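# Module Linge – Chapitre 4 : premier chargement d'un lave-linge superposé
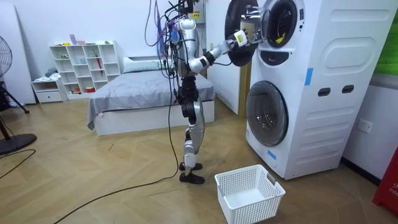 Après la calibration du chapitre 3, on passe enfin au plus réjouissant : faire travailler le kit Skirnden sur une vraie machine ! Le Module Linge de Cleltetti s'installe sur un humanoïde bipède déjà équipé de ses deux bras, et ce chapitre vous mène jusqu'au premier cycle complet de chargement et de déchargement. Sur une colonne, commencez par la machine du haut, hublot grand ouvert vers la gauche, panier posé au sol à droite des pieds du robot : dans cette disposition, l'avant-bras se tend vers le tambour et la pince entre par l'ouverture en passant derrière la porte. Une seule petite pièce jaune dans le tambour suffit pour débuter, son contraste avec le fond noir facilite beaucoup la détection. Les charges plus ambitieuses attendront la section 4.6, et vous verrez, on y arrive vite.

## 4.1 Avant de commencer

Vous aurez besoin :

- du robot, batterie chargée ou alimentation filaire branchée ;
- de la pince Skirnden avec son boîtier de mesure, vissé et verrouillé ;
- d'un panier à linge rigide et ajouré, à bords droits ;
- de ruban adhésif de couleur pour les repères ;
- de la télécommande d'arrêt, à garder en main pendant toute la séance.

> **Attention :** la machine à laver doit être à l'arrêt et son programme terminé. Le module ne vérifie pas l'état du verrou de porte.

## 4.2 Préparer l'espace

1. Dégagez le sol devant la colonne. Les tapis sont à retirer, même les plus fins.
2. Faites courir le câble d'alimentation derrière le robot, jamais entre ses pieds ni du côté du panier.
3. Suspendez le faisceau supérieur en lui laissant du mou. Un faisceau trop tendu tire sur l'épaule et fausse la mesure d'effort.
4. Collez une bande de ruban verticale sur l'arête avant de la machine, puis un second morceau plus bas, près du socle. Le logiciel Kalia s'en sert pour retrouver la façade lorsque la lumière change.
5. Ouvrez le hublot à la main, jusqu'en butée.

> **Note :** un sol en bois convient très bien. S'il est ciré, choisissez le profil d'appui « Souple » dans Kalia, menu *Marche > Adhérence*.

## 4.3 Placer le robot

1. Amenez le robot debout face à la colonne, pieds rapprochés.
2. Dans Kalia, ouvrez *Linge > Nouvelle station* et sélectionnez « Colonne, machine haute ».
3. Lancez **Repérage**. Le bras se lève lentement et s'arrête devant l'ouverture.
4. Contrôlez le jeu entre la porte et l'avant-bras. S'il est inférieur à 8 cm, reculez le robot d'un demi-pas et relancez le repérage.
5. Validez. La station est enregistrée, vous n'aurez plus à refaire ces réglages tant que la machine ne bouge pas.

C'est l'étape qui nous a le plus agréablement surpris pendant les essais : le repérage tient en 18 secondes et se débrouille remarquablement bien avec les hublots bombés, qui donnaient tant de fil à retordre à la version précédente.

## 4.4 Premier essai

1. Déposez une petite pièce de tissu à l'avant du tambour.
2. Choisissez **Décharger**, vitesse 2.
3. Appuyez sur **Départ** et restez à l'écart du bras.
4. Laissez la pince entrer, saisir, ressortir. Ne l'aidez pas ! Une main dans le tambour déclenche l'arrêt de sécurité.
5. À la fin du mouvement, le robot dépose la pièce dans le panier et ramène le bras le long du corps.

> **Danger :** ne refermez jamais la porte tant que la pince se trouve dans l'ouverture. En cas de blocage, appuyez sur l'arrêt, attendez le relâchement des articulations, puis dégagez le poignet en suivant l'axe du tambour.

## 4.5 Si quelque chose coince

**La pince touche la porte.** Le hublot s'est sans doute un peu rabattu. Rouvrez-le et refaites un repérage.

**Kalia affiche « Pièce non trouvée ».** Un tissu noir au fond d'un tambour noir reste difficile. Essayez avec une couleur claire, ou activez l'éclairage du boîtier.

**Le linge retombe.** Augmentez la force de serrage d'un cran. Au-delà de 300 g par prise, passez aux doigts larges Rahimi, vendus séparément et franchement agréables à utiliser avec les serviettes.

## 4.6 Aller plus loin

Quand l'essai passe plusieurs fois de suite, ajoutez une deuxième pièce, puis une troisième, en mélangeant les matières. Les chaussettes sont un excellent exercice. Pour la machine du bas, créez une station distincte : la posture fléchie demande ses propres réglages d'équilibre, détaillés au chapitre 5.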